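Category: Company News / Automation
Last updated: October 20, 2024
Print this page | E-mail this page

Zovon brings gripper stations to gift packing at Caltitz

Caltitz – Zovon has started to use gripper tools at the packing tables of its Caltitz site, where plush toys are put together into gift sets. The project has the name Laltano and covers 2 tables in the first step. The site has 66 employees, and all of them keep their jobs.

Soft toys are difficult for automation, as every piece bends in a different way. For this reason the packers themselves guide the tools and show how a toy should be taken and placed. Before the start they recorded 2,624 such movements during normal working hours.

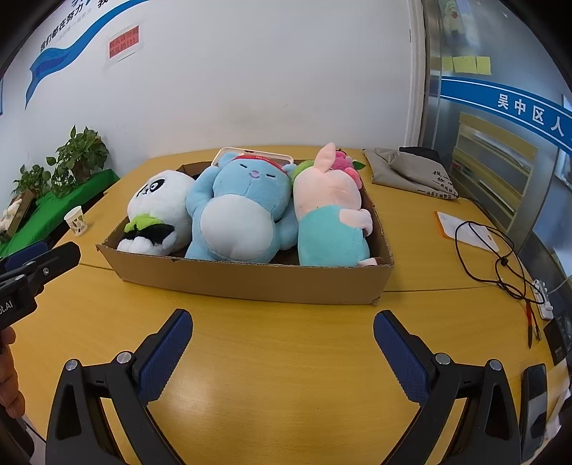

Gripper fingers with blue pads over a packing table, with three plush toys in a cardboard tray.

"The packers know which toy can be held at the ear and which cannot," said Ayanda Zulu, head of packing at Zovon. "We pay this teaching work as skilled work – it was a condition from our side."

With the new arrangement, packers change between packing, teaching and final checking every shift. Training is given in the month of October by the engineering office Matoušek. A decision on more tables will be taken together with the employees.

Press contact: Zovon, Press Office, Caltitz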